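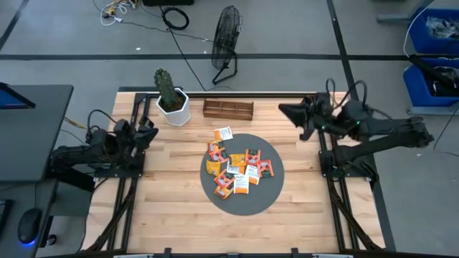
Lesezeit: 2 Minuten

Pflegegrad für meine Mutter: Kann ich die Tagespflege bei Cekisel einfach wechseln?

lellow_tante
Hallo zusammen, ich steh gerade ein bisschen auf dem Schlauch. Meine Mutter (Pflegegrad 3) geht zweimal die Woche in die Tagespflege bei Cekisel, und eigentlich mag sie es da, aber die Fahrerei macht uns fertig. Jetzt wäre bei Bellance ein Platz frei, fünf Minuten von uns! Im Vertrag steht was von Kündigung zum Monatsende, am Telefon hieß es aber, wir müssten bis Juni bleiben. Letzte Rechnung waren 316 Euro Eigenanteil, doppelt zahlen will ich das natürlich nicht. Hat das schon mal jemand durch? Und muss ich der Pflegekasse vorher Bescheid geben?

Moorhuhn58
Wir haben letztes Jahr gewechselt, war halb so wild. Es zählt, was im Vertrag steht, und nicht, was dir am Telefon erzählt wird. Schick die Kündigung schriftlich und lass dir den Eingang bestätigen, ich hab sie damals persönlich abgegeben und mir eine Kopie abstempeln lassen. Bei der Kasse hab ich kurz angerufen und gefragt, ob die neue Einrichtung direkt mit ihnen abrechnen kann (konnte sie). Frag bei Bellance unbedingt nach einem Probetag, mein Vater war am Anfang total bockig und wollte nach dem Mittagessen gar nicht mehr heim. Und lass dir die Fahrtkosten extra ausweisen, die waren bei uns vorher irgendwo in der Pauschale versteckt.

kruemel_nord
würd ich auch so machen. bei uns hat der pflegestützpunkt kostenlos über den vertrag geschaut, termin gabs nach einer woche

Teichrose
Ich kenn nur Bellance und bin zufrieden, Essen könnte besser sein. Wartezeit war bei uns ewig, also schnell zusagen!!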